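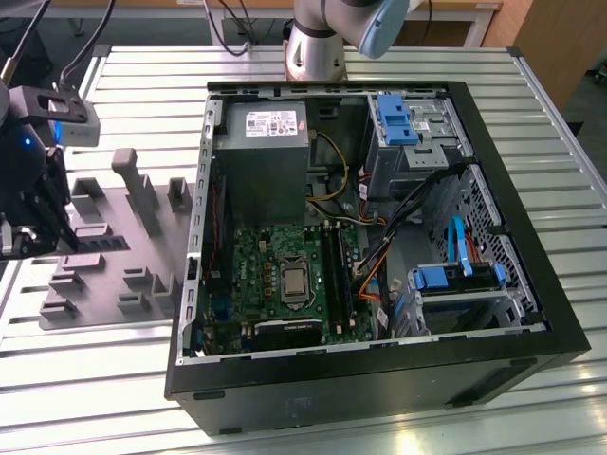

4. What players did with the gate at Fumholm

I promised back in section 2 that I'd get to the gate, so let's do the gate. If you've skipped straight to this bit (I would have), the short version is that Bullelano is a multiplayer survival game with a lot of hitting in it, made by a small studio called Melnychuk, and that Fumholm is the one walled town on the Pliltthorpe map. You can't hurt anyone inside the walls. You can hurt them as much as you like one step outside. Everything in this section happens within a spear's length of that line.

Halyna Lytvynenko and I went in expecting to write about trading. Fumholm has the only market on the map, and the market is where the game wants you to talk to people. What we got, session after session, was a crowd of players standing in or near the gateway doing not very much, and after a while I gave up on the fish stalls and went to stand there too.

4.1 How we watched

We worked from two kinds of material. The first was 200 hours of play on the main Pliltthorpe server, which holds up to 500 players at a time, though it's rarely full outside the evenings. Halyna played most of the mornings and I played most of the nights, so if my notes sound grumpier than hers there's your reason. The second was 71 interviews, nearly all of them done over voice chat while the other person carried on playing. I'd recommend this to anyone doing similar work! People are much looser when their hands are busy, and they stop halfway through a sentence to show you what they mean. The downside is the transcripts, which are full of shouting.

We both used plain characters with no clan badge and told anyone who asked that we were writing about the game. A few players thought this was a cover story for spying on behalf of a rival clan, and one lot decided it was so obviously a cover story that it had to be true. I lost a good shield over that.

I should also say where we come from as players, as it shaped what we noticed. I've played melee games since I was a teenager and I'm stubborn about them. I like slow swings and long recoveries and having time to regret things. Halyna came from farming and building games and found the combat miserable for the first month or so. She spotted the walking-out habit (4.3) well before I did, purely from being frightened of the gate, when I'd been strolling through it without a thought.

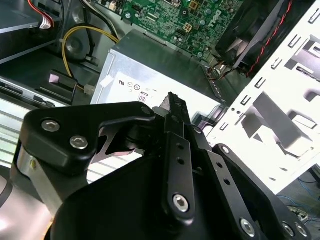

4.2 The line itself

The safe area doesn't end where the stonework ends. It stops a little short of it, so there's a strip of cobbles under the arch that looks like town and isn't. Newcomers learn this the hard way, usually with their arms full of timber. Regulars call the strip "the doormat", and quite a lot of gate talk is about who's on the doormat and who only looks as if they are.

Melnychuk have never marked it. There's no change in the light and no message on the screen, just a sword icon in the corner going from grey to white, and you won't be looking at that if someone with an axe is coming the other way. Several of the people we interviewed were cross about it and wanted a painted line. More of them, though, were rather fond of the doormat and told us a painted line would spoil it. One player, a tanner by in-game trade, put it like this:

"If it was painted I'd just stand behind the paint. I wouldn't have to know anything. I like that I know it and the new ones don't, which sounds horrible, but then I tell them, so."

That "but then I tell them, so" came up in one form or another all the time. Knowing where the line is gives you something to give away. There isn't much else in Bullelano that a poor player can offer a poorer one, because food rots and tools break, and anything decent gets taken off you by the river.

I don't want to make the gateway sound sweeter than it is. Plenty of players used what they knew to do somebody in. The usual trick was to stand just inside the line, drop something shiny a pace or two beyond it and wait for a greedy beginner. I fell for it more than once, and I was supposed to be studying it.

4.3 Walking out

The habit we ended up caring about most has no proper name. Players say "walk me out" or "can I get a walk". Someone who wants to leave town with goods asks at the gate for company, and one or two strangers go along as far as the first bend in the road, past the spot where most ambushes happen. Then the strangers turn round and go back. The game gives nothing for this. No coins and no experience, and there isn't even a way of thanking them beyond the bow gesture, which leaves you wide open for a second and so is taken quite seriously as a compliment.

We pulled 459 requests out of our chat logs and sorted them by what happened next. I won't go through the sorting in full here (the coding sheet is in the appendix, and it's dull). The broad shape of a walk was steady enough to draw, and Figure 2 sets it out in the order things normally went.

Figure 2. The usual course of a walk from Fumholm gate

request in open chat > somebody bows or jumps > the walker steps on to the doormat first > the carrier follows > both move to the bend without talking > carrier bows > walker goes back alone

Two things in the figure took us a while to see. One is who goes first. The person doing the favour steps over the line before the person who needs it, always, and if they hang back the carrier will generally refuse to move. Going first shows you're willing to be hit. We saw carriers wait a painfully long time for this, jumping up and down on the spot, with neither side typing a word.

The other is the silence. The gate is chatty and so is the road further on, but the stretch between them is nearly always quiet. I'd put it down to nerves. Halyna thinks it's about sound, as you can hear footsteps in the bracken if you're paying attention, and typing pins your character in place. She's probably right, but I did ask some players about it in interview and a good few looked blank and said it just felt rude to talk.
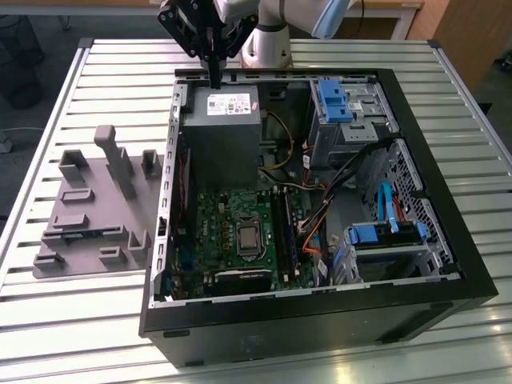 Betrayals did happen, and they had a shape too. A walker who meant to rob you would nearly always do it on the way to the bend and hardly ever at the bend itself. I found this odd, given that the bend is further from help. When I asked a self-confessed robber about it he was a bit offended. Once you'd got someone to the bend, he said, you'd walked them, and you couldn't walk someone and then rob them. He was perfectly happy to rob them halfway.

So there's a rule there, and even the people breaking it are careful about which part they break. I find that delightful. It's also awkward for the way this sort of game is usually written about, where players in a lawless space either build little governments or behave like wolves. Our walkers had no government whatsoever. Attempts to set one up (a clan ran a gate guard for a while, with matching hats) went down badly. People told us they didn't want to be walked by someone whose job it was.

4.4 What the October patch did

Partway through our fieldwork, in October, Melnychuk changed how stamina works. Before the patch, carrying a heavy load slowed your swing. Afterwards it slowed your walking too. On paper that's a small thing and the patch notes gave it one line, sandwiched between a fix for floating geese and something to do with roof tiles.

At the gate it was enormous. A loaded carrier now took so much longer to reach the bend that walkers got bored, or got killed, and for a while hardly anyone would take on timber. Chat filled up with people asking for a walk and saying what they had on them, a thing they'd never done before, as it's an open invitation to be mugged. "Walk please, only feathers" was one I wrote down. The player had rather more than feathers.

Then it settled, in a way neither of us saw coming. Carriers began splitting their loads and making several light trips, stashing things in the hollow trees beyond the bend. Walkers began waiting out there between trips, so you'd get a little knot of people round a tree in the rain, guarding someone else's planks. Halyna's notes from those mornings are some of the best we have, and I've leaned on them heavily in section 5, where the trees get a proper look.

We can't say the patch caused all of this. A popular streamer had also started visiting Pliltthorpe that month, bringing a lot of beginners, and crowded gates behave differently from quiet ones. I'd still bet on the stamina change, mainly because the tree stashes showed up first among players who hauled stone and much later among those who dealt in herbs, and herbs weigh next to nothing. 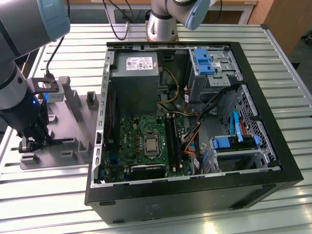

Page last changed: October, by A. Nazarenko (4.4 reworded, Figure 2 reset as text)

4.5 Bits that don't fit

There were some things we couldn't tuck into the account above. A handful of regulars walked people out and never asked for a walk themselves, even when they were loaded to the eyebrows. I tried to get one of them to explain and was told, quite kindly, to mind my own business. Others asked for walks with nothing in their packs at all, and seemed to want the company, or the bow.

We also have very little on players who don't use English in open chat. A fair amount of gate business was done in other languages, and while Halyna could follow a portion of it, I mostly couldn't. The jumping and bowing looked the same to me whichever language was being typed, but I wouldn't lean on that, and anyone picking this up after us should start there.

Finally, there's the night-time gate, which is nearly all my own observation and should be read as such. After midnight the torches under the arch burn out unless someone feeds them, and the doormat goes properly dark. Walks still happened. The request was often just a torch dropped on the cobbles, and whoever picked it up was your walker. I only learned this by picking one up, thinking it was rubbish, and finding a man with a cartload of turnips following me down the road.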